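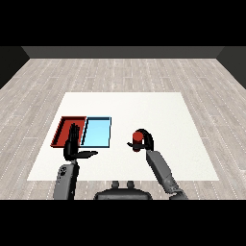

Heridance Table Cell

Everything you need to set up the Heridance two-armed sorting cell in simulation and keep it running nicely. The cell is one humanoid torso with two arms and two five-fingered hands, parked at the near edge of a white square table with a red tray and a blue tray on it. The job is to pick up a coloured cylinder and put it in the tray of the same colour. Simple to say, and great fun to get right!

What's in the release (October 2022)

1,580 recorded runs, 376 of which were held back for testing
the cell file, with the room, table, trays and torso
the hand settings for both sides
a start-up check called plamholm

Setting up

Unpack the release, point TULTURA_HOME at the folder and run plamholm before anything else. It moves each arm through its full reach, opens and closes both hands, then prints a line per joint. If every line ends in "ok" you're ready to go.

Load order matters. Room first, then table, then trays, then torso. If the torso goes in before the table it settles a little low and the forearms rub along the table edge for the rest of the session (we lost a whole afternoon to that one).

The viewpoint is fixed above and slightly behind the robot. Please leave it there if you want to compare your runs with ours, as the trays look quite different from anywhere else.

Looking after the hands

Most faults start in the fingers. The thumb has to come round the far side of the cylinder while the fingers curl over it, and if the thumb closes early the cylinder shoots off across the table. Lovely to watch, useless for training. Raise thumb_delay by 10 and try again.

If a cylinder slides out of a closed hand, check the grip friction before you touch the finger force. More force feels like the obvious cure, but it makes the fingers tremble and the cylinder creeps upwards.

A hand that drifts while it waits over a tray usually wants its wrist zeroed. Run kariuki-zero with the side you need, left or right, and load the cell again afterwards.

Known problems

Run 1,324 has a jump in the right elbow partway through. We've left it in so the numbering stays put, but skip it for training.

The trays can be nudged. They should sit with their long edges touching, so if a gap opens up, reset the trays on their own and carry on.

The February hand settings don't load in this version. Please use the new ones, they're so much better behaved.

Fixes and odd findings are very welcome, especially anything on thumbs. Send the joint log along with the run number.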